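29/09/2026

I have been meaning to write about the table for ages, and every time I sit down to do it I find I've put something on the table and have to move it first, so the post never gets further than the title. Tonight there's a casserole dish on it, a library book, the good scissors and a bag of shallots, and I have pushed the lot to one end and made a cup of tea and I am going to get it done.

Some of you will remember that we moved in April, from the flat in Tamville to the house in Flirelstead, and that I was very pleased with myself over the packing. I had labels. I had a notebook with a page for every room. The big things went beautifully – the wardrobe came apart like a dream, the books went in small boxes so that people with ordinary backs could lift them, and the plates travelled on their edges wrapped in tea towels, which is how my mother always did it, and not one of them broke. The van cost less than I'd feared and was here by lunchtime.

What I hadn't reckoned with was the small things.

By small things I mean whatever lives at the bottom of a drawer. Picture hooks, the odd battery, a fuse that may or may not have gone, the feet from a chair we no longer own, curtain rings, a peg, three sorts of string, board game pieces, beads, the caps of pens, the key to the old bike lock (and the other key, which isn't the key to the old bike lock). In Tamville all of this had settled into the drawers over the years and I no longer saw it. Then on the last afternoon I tipped every drawer into whatever was left, and what was left was mostly pillowcases. I wrote BITS on a label and pinned it to the first one, and then I ran out of labels.

So the pillowcases came to Flirelstead and sat in the back room all summer. I'd go in for the ironing board and they would be there, lumpy and reproachful, and I'd close the door again.

It was Ákos Simon who got me started. He was our neighbour in the old building, and he came to stay for a couple of nights at the end of the summer and brought a poppy seed cake and, because he can't sit still, asked if there was anything he could be getting on with. I showed him the back room as a sort of joke. He picked up a pillowcase, gave it a shake, listened to it, and asked if I had any cups.

Well, I did have cups. I'd bought a big sleeve of paper ones from Oláh, the corner shop with the bread, for a garden party that was rained off, and they were still in their wrapper under the sink. Ákos stood a row of them along the back of the table and tipped out the first pillowcase in front of them, and we pulled up two chairs and began.

If you've never sorted small things into paper cups I do recommend it. I had always used jam jars before, and the trouble with a jam jar is that it looks finished. You put four screws in a nice clean jar and screw the lid on and it goes on the shelf, and then you have a jar with four screws in it for the rest of your life. A paper cup doesn't ask for any commitment at all! You can write on it in pencil, you can change your mind and tip it into its neighbour, and if it turns out that you only own one of whatever it is, you can squash the cup and put it in the recycling and drop the thing back in the heap to try its luck elsewhere.

We worked out a few rules as we went along, and I wrote them on the back of an envelope, and I've kept to them since:

- Tip out one bag only, and don't open the next until the table is clear.
- Begin with whatever there's most of. (With us it was curtain rings. I couldn't tell you why, we've had blinds since before the children.)
- Leave the mysteries until last, and don't stop to look anything up.
- Colour before kind, if you're stuck.
- Stop for cake.

The fourth one was mine and we had a bit of a disagreement over it. Ákos likes to sort by purpose: electrical, hanging up, sewing, games and so on. He says that is how you'll look for it later. And he's right, if you know what the thing is. But so many of these bits are a complete puzzle, little moulded shapes in bright colours that might be from a toy or a toothbrush holder or the inside of a clock, and I found that putting all the reds together, and then all the greens, made them start to explain themselves. A red peg by itself is nothing much. Put it next to a red board and there's your missing piece from the game you've been playing with a dried bean since Christmas.

(It was a dried bean, too. We found it in the same pillowcase. It's gone in a cup of its own until somebody decides.)

The wretched Veramier shelves deserve a paragraph. We bought them flat-packed when we first lived in Tamville, and they came with a bag of spare fittings, and then they were taken apart and put together again so many times that I had fittings in all five pillowcases and in my sewing box and in a coat. I'd nearly ordered a replacement set, which felt like a defeat for something I knew perfectly well was in the house. Ákos gathered the whole lot together over two evenings, and the shelves are up, and they have the good saucepans on them, and they lean ever so slightly to the left as they always did.

When he went home there were still two pillowcases to go, and I thought I'd never touch them without company, but it has become quite a nice way to spend an hour. I put the radio on. People who come round get drawn in, I've noticed. They sit down for a chat and their hands just start on it, picking something up and turning it over and asking what it's from, and before they know where they are they've done half the heap and told you all sorts of things they wouldn't have said if you'd been looking straight at them. My sister told me she was thinking of changing jobs over a cup of picture hooks.

I haven't been strict about throwing away, and I know that some of you are. There was a comment on my last post (thank you, I did read it, twice) saying that anything you haven't used in a year should go. But it's so little space, really, now that it's sorted. It all fits in one shallow drawer in the dresser, cups and all, with the tall ones cut down to fit, and last week I needed a washer and I opened the drawer and got a washer out. I was so delighted that I told the man who'd come to read the meter.

The last pillowcase is still on its hook, and I think I'll leave it until the evenings draw in properly. If you have a system of your own, do put it in the comments, particularly if it deals with elastic bands, which I have not managed to keep in anything.
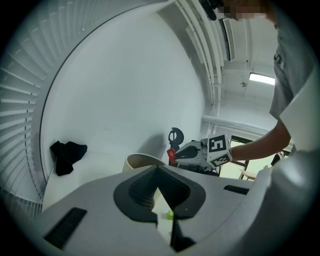
I do still come down on the side of colour first, whatever Ákos says. One small red thing, one small light green thing, and a plain tan paper cup standing ready, and I'm perfectly content for the evening. A grey T-shirt is the right sort of thing to wear for it as well, something with short sleeves that you don't have to keep pushing up. Now I must go and do something with those shallots.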